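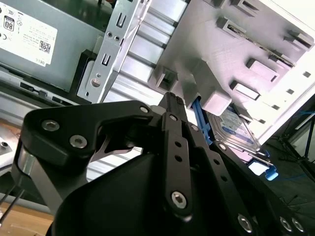
Ticket: leopard photos missing after import
Status: solved, with one leftover question
Product: Tornora, desktop version

Opened 7:40 a.m.
Hi all! We keep the camera trap archive for the Flodemley reserve, and the May cards from the Psarras waterhole came in yesterday. It's the best set we've ever had from there - sloth bear with a cub on her back, a dhole pack drinking, and a leopard that walks up to the lens and sniffs it. The trouble is that Tornora only shows 937 photos and the card holds 2,814. I wondered about the archive drive first, so the desktop case is open and I can get at the inside of it. Nothing has been deleted from the card and I've made a second copy of it on a laptop. Please tell me the leopard is still in there somewhere!

What I tried before writing:
Restarted Tornora. Same total.
Imported again into a new, empty library. Same total.
Swapped the card reader for the one from the field kit. Same total.
Opened the card in the ordinary file browser. All 2,814 files are listed, and every one I clicked on opened fine.

Reply from support, 9:15 a.m.
Thanks for such a clear write-up, and what a waterhole! Before you go further with the computer, could you check two things? Run the drive check under Tools and paste the last line here. Also tell us which camera took these and whether it was set to shoot bursts.

Update, 10:05 a.m.
Drive check last line: "Finished, no errors found." Hooray, so the drive stays where it is.
The camera is a Gruvia, the older one with the metal strap loop. And yes, bursts! Every trigger takes three photos. We switched that on in April after missing a striped hyena that crossed in front of the lens and left us one lovely picture of a tail.

Reply from support, 10:30 a.m.
We think you've found it. 2,814 divided by three is 938, very close to what you're seeing. Tornora has a setting called Stack Bursts that shows the first photo of each burst and tucks the others behind it. It is on by default in new libraries, so your empty test library would have behaved the same way. Go to View, then Grid, then turn off Stack Bursts. No need to import again.

Update, 10:50 a.m.
YES. All 2,814 are there. The leopard sniff is the second photo in its burst, and in the third you can see every whisker and a drop of water on the chin. I may have shouted. The bear cub is better in its third photo too, it turns around and looks straight at the camera.

One thing still bugs me though. 938 bursts, but the grid showed 937. Where did the other one go?

Reply from support, 1:20 p.m.
Good catch! Tornora reads the time on each photo and joins anything taken within 2 seconds of the photo before it. If the camera fires again right away, two bursts can end up in one stack. Turn stacking back on for a minute, sort by Stack Size, and look for a stack of six.

Update, 2:10 p.m.
Found it, first row. It's the dholes! One burst as the front animal reaches the water and another as the rest of the pack piles in behind, all in one stack of six. For our records they need to be separate events, so I used Split Stack after the third photo. Grid now says 938.

Notes for anyone else with a Gruvia on bursts:
The setting is saved per library. Turning it off in one doesn't change the others, and I had 7 to go through.
Tags added to a stack only go on the top photo unless Apply to Whole Stack is ticked. I had already tagged the bear that way and had to do it over.
The export sheet counts stacks as one row each while stacking is on. Our April sheet is going to need another run.

Leftover question: can the 2 second gap be changed? Our deer come through nose to tail at dusk and I'd love to set it to one.

Reply from support, 3:05 p.m.
Not from the menus at present. I've added your dusk deer to the feature request and linked it to this ticket, so you'll get a message when it moves. Marking the import problem as solved.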